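Darcy Gosselin had 29 days left on the garage lease and an arm that would not reach the basket. Enilmont had sold it secondhand, with a manual for the wrong model. Darcy hung it upside down to save floor space and then spent June fixing the software, which still thought down was up.

On the night it finally listened, Darcy ran the layout in the simulator again before touching the real motors.

The lease could wait. Darcy typed in a new height for the mount and reloaded the room. The red mug stood near the middle of the back row, the yellow basket far off to the right, and the gripper hung well above them both. Darcy saved the file as Flamholm 3, put the kettle on, and started typing the first move.

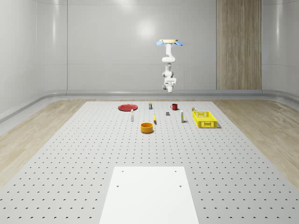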